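How do you store tea boxes so you can find anything?
Posted by Märta Blomqvist, May

OK so I drink a lot of tea, and people know it, so I get tea for every birthday. Right now it's all piled in one deep cupboard over the stove and whenever I want the ginger one I have to take half of it down. Last week a tin of loose oolong landed in my soup. I rent, so no drilling, and I've got one free shelf plus a bit of counter next to the toaster. Do you sort by type? Take everything out of the boxes? I bought a big turntable from Clirkell and it just flings the light boxes off the side if I spin it with any enthusiasm. Budget is small!

Ankit Thakur

Get it away from the stove first, whatever else you do. Heat and steam make tea taste like nothing. Mine sat over the kettle for a year and I thought I'd gone off Darjeeling.

Then sort by when you drink it, not by type. I used to do black, green, herbal, and it looked great, but at 6 a.m. I don't want to think about categories. Now I have a morning group, an afternoon group and a "can't sleep" group, and gifts I haven't tried go at the front so they get used up. Write the month you opened it on the end flap with a marker. If you don't recognize the month, smell it before you brew it.

For small narrow boxes, go with something that has slots, so they stand on end and you can pull one without the rest falling over. A cream plastic tray with upright dividers is the kind of thing I mean, sort of like a card rack.

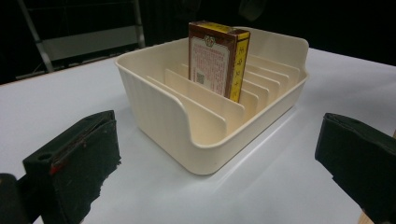
What I'd skip

Matching glass jars. I know, they're pretty. But light is bad for tea, and you lose the brewing instructions unless you cut them out and tape them on, which I did, and then the tape fell off. Also skip anything with a lid you need two hands for.

Wichai Kaewmanee

just drink less tea lol. but seriously shoebox on its side, works fine

Ásdís Baldursdóttir

I'd push back on the marker thing a little, mine always smears on shiny cardboard. I use a strip of masking tape. Agree on keeping the box though!

My addition would be to measure your tallest box before you buy anything. I ordered a drawer insert and half my boxes were too tall to let the drawer close, so back it went. On an open shelf or the counter it doesn't matter if they stick up, and it's easier to grab them that way.

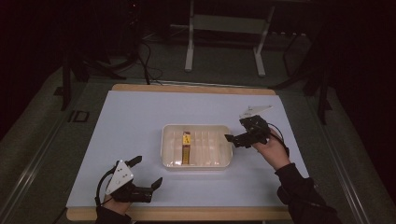

A narrow box standing up in a low divided tray.

And put the oolong on the bottom shelf, please. Think of the soup.

Comments

Kerstin Hägglund: The masking tape tip works for spices too. Mine are all labeled now except the one I use most.

Märta Blomqvist: Thank you! Moved everything away from the stove this morning. Turntable is going to my sister.

Wichai Kaewmanee: shoebox still undefeated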